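Can a Gripper Hold a Floppy Bag?

Ads love to say that robots will soon do all your chores. Should you believe it? Ask for a test first.

A robot's "hand" is called a gripper. Many have two jaws that open and close, a bit like kitchen tongs. A block is easy for them. It keeps its shape. A cloth bag bends, slides and folds every time you touch it.

At Plosedside, testers tried two kinds of jaws on bags, 200 tries with each. People hold these grippers and do the moving themselves, so a good grab doesn't prove that a robot could do it alone. Keep that in mind when you see one lift a white bag by its top edge.

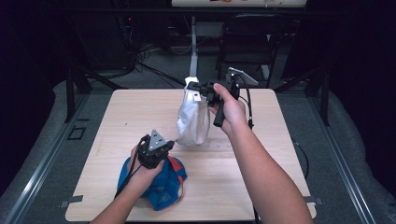 Luana Holanda thinks the count of good grabs is the wrong thing to look at, and she would like to know how many bags got dropped a moment later. Fair question! The wide jaws missed 11 times and the narrow ones 13. Is wide better? Two misses is a tiny gap — it could be plain luck. And a slow drop wasn't written down at all.

Try it yourself with tongs and an old pillowcase. Pick it up by the edge, then by the middle. Write down every miss, even the silly ones.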